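Inicio > Casa > Muebles > Cómo renovar el aceite de una mesa de madera clara

Cómo renovar el aceite de una mesa de madera clara sin arrepentirse a mitad

Actualizado el 15 de octubre de 2020

Las mesas de madera clara se compran en un momento de optimismo. En la tienda hay luz cenital, un jarrón con eucalipto y ningún niño con rotulador. A los dos años, la misma mesa tiene un cerco de taza, una mancha de curri y una zona más oscura justo donde apoya los codos quien se sienta de cara a la ventana. La mía es un modelo Olton de roble macizo, tiene seis plazas y ha sobrevivido a tres mudanzas y a una fondue.

Este tutorial sirve para tableros macizos o chapados con acabado al aceite. Si el vuestro está barnizado, el procedimiento es otro y bastante más desagradable. Si es melamina, pasad un paño y salid a dar un paseo.

Antes de nada: averiguar qué tenéis

Dejad caer una gota de agua en un rincón discreto y esperad diez minutos. Si la madera se oscurece debajo, el acabado es aceite y está gastado. Si la gota sigue ahí, redonda y satisfecha, puede ser barniz, o puede ser aceite en buen estado, en cuyo caso no hace falta que sigáis leyendo.

Para distinguir el macizo del chapado, mirad el canto. En el macizo la veta de arriba continúa por el canto y se ve la testa en los extremos. En el chapado suele haber una tira pegada que intenta disimular, con más o menos talento. El chapado se puede aceitar igual, pero la capa de madera buena es muy fina y la lijadora eléctrica se la come en una pasada. Lo sé por una mesita auxiliar de la que ya no hablamos en casa.
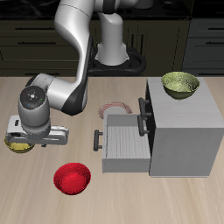

Tablero en tono claro, con la veta a la vista.

El tono importa más de lo que parece. Casi todos los aceites amarillean las maderas claras, y algunos las dejan de un color miel que queda estupendo en una taberna. Si queréis conservar el aspecto pálido, buscad un aceite con un poco de pigmento blanco, de los que se venden como «natural» o «efecto madera cruda». Yo uso el Grecu Claro, que huele a naranja y a ferretería a partes iguales. En Prilport lo tienen en la estantería de abajo, detrás de los barnices para barcos.

Haced siempre una prueba por debajo del tablero. Dos manos, un día de espera, y a mirarlo con luz natural. El color del bote no significa nada. El de la muestra de la tienda, poco más.

Material

Lijas de grano 100, 150 y 240
Un taco de lijar, de corcho o goma
Aspirador con cepillo blando
Jabón neutro y dos cubos
Aceite para madera de interior
Paños de algodón que no suelten pelusa (las camisetas viejas valen; las toallas no)
Una almohadilla blanca de pulir
Guantes de nitrilo
Cartón o plástico para el suelo
Un recipiente metálico con tapa y agua, para los paños usados

Hay en internet quien recomienda terminar con lija de grano hasta 4.000. Para una mesa de comedor es un disparate: la superficie queda tan cerrada que el aceite apenas entra, y habréis dedicado el puente entero a fabricar una pista de patinaje para platos. Con 240 basta.

Paso 1. Vaciar y limpiar

Retirad todo, incluido el montón de cartas que lleva ahí desde abril. Fregad el tablero con un paño bien escurrido y jabón neutro, en el sentido de la veta, y aclarad con el segundo cubo. Nada de amoniaco ni de sprays abrillantadores, que suelen llevar silicona y luego el aceite hace ojos como los del caldo.

Si la mesa ha recibido abrillantador durante años, pasad un paño con alcohol de limpieza por todo el tablero y repetid al día siguiente. Dejadla secar una noche completa. No, el secador de pelo no acelera el proceso. Abre las juntas.

Paso 2. Las manchas, una por una

Los cercos blancos son humedad atrapada en el acabado y casi siempre salen con la lija. Los negros son otra cosa: el hierro de una lata o de una maceta ha reaccionado con los taninos del roble. Para esos se usa ácido oxálico, que se compra en polvo y se maneja con guantes, gafas y la ventana abierta, siguiendo la etiqueta. Hay que aplicarlo en todo el tablero, aunque la mancha mida lo que una moneda, o tendréis una moneda blanca donde antes había una negra. Después se aclara a fondo y se deja secar antes de acercar la lija, porque ese polvo no conviene respirarlo.

Las marcas hundidas, de tenedor o de entusiasmo, se levantan con vapor. Poned un paño húmedo encima y apoyad la punta de la plancha unos segundos. Se repite dos o tres veces. Solo en madera maciza; en un chapado, el vapor despega la hoja y os regala un proyecto nuevo.

El rotulador permanente hace honor a su nombre.

Paso 3. Lijar

Empezad con el grano 100 únicamente si hay daños serios. Si la mesa solo está apagada, id directos al 150. Siempre a favor de la veta, con el taco plano y sin apretar, solapando las pasadas. La tentación es insistir sobre la mancha. Así se hace un hoyo, y el hoyo se ve desde el pasillo cuando entra el sol de la tarde.

Entre grano y grano, aspirador. Antes del último, humedeced ligeramente la superficie con un paño y esperad a que seque: se levantará un pelillo áspero que el 240 se lleva sin discutir. En los chapados, haced solo este último grano, a mano, con la delicadeza de quien quita una etiqueta de un regalo.

El canto y las esquinas se lijan con dos dedos. No hace falta redondearlos, ya se encargará la vida.

Usad mascarilla. El polvo de roble pica en la nariz y aparece dentro de los cajones hasta Navidad, aunque hayáis cerrado la puerta – sobre todo si habéis cerrado la puerta.

Paso 4. Aceitar

Remove el bote con un palo hasta el fondo, donde duerme el pigmento. Verted un charquito del tamaño de una galleta y extendedlo con el paño. Trabajad por franjas, de un extremo al otro, y procurad que nadie llame por teléfono: las franjas hay que enlazarlas mientras la anterior sigue mojada.

Esperad quince minutos, o lo que diga el envase. Después retirad todo lo que no haya absorbido la madera. Todo. Este es el punto en el que se estropean más mesas, la mía incluida la primera vez. El aceite que se queda encima no protege, forma una película pegajosa que atrapa mangas, migas y alguna polilla. Pasad un paño seco, cambiad de paño, volved a pasar.

La segunda mano va al día siguiente, con la mitad de producto. Frotadla con la almohadilla blanca en círculos amplios y terminad a favor de la veta. Si al poner la palma notáis que resbala, está bien. Si la palma se queda, volved al párrafo anterior.

Por debajo también se aceita, una mano al menos. Un tablero que absorbe humedad por una sola cara acaba curvándose, y entonces los guisantes ruedan todos hacia el mismo comensal.

Paso 5. Los paños

Aquí se acaba la broma. Los paños impregnados de aceite secante pueden calentarse y arder solos si se dejan arrugados en un cubo o en la basura. Metedlos en el recipiente metálico con agua, tapadlo y llevadlo al punto limpio. Si no tenéis recipiente, tendedlos al aire libre, bien abiertos y de uno en uno, lejos de cualquier cosa que arda, hasta que estén rígidos.

Paso 6. Esperar

A las veinticuatro horas se puede poner un mantel. A los tres días se puede comer con cuidado, si tal cosa existe en vuestra familia. El curado completo tarda entre dos y cuatro semanas, y durante ese tiempo conviene usar salvamanteles y secar enseguida cualquier líquido. El vino tinto tiene un instinto especial para estas fechas.

Mantenimiento

Limpieza diaria con paño húmedo y poco más. Una vez al mes, jabón específico para maderas aceitadas. Cada seis u ocho meses, una mano fina en las zonas de uso, sin lijar, que se hace en una tarde y no obliga a comer de pie.

Dudas frecuentes que llegan al buzón

¿Vale el aceite de oliva? No. Se enrancia, y la mesa acaba oliendo a bar cerrado.

¿Y la cera? Encima del aceite curado, sí, pero mancha con el agua y hay que renovarla a menudo. En la consola Grelanness de la entrada la uso sin problemas, porque allí solo se apoyan llaves.

¿Puedo aceitar solo la mancha? Podéis. Se notará durante unas semanas y luego algo menos. En la pata de la mesa, adelante; en el centro, yo haría el tablero entero.

Me ha quedado pegajosa y ya han pasado dos días. Poned un poco de aceite nuevo encima, dejadlo diez minutos para que ablande el anterior y retirad con la almohadilla y un paño limpio. Si no cede, toca esencia de trementina con buena ventilación y, después, otra vez el paso 3.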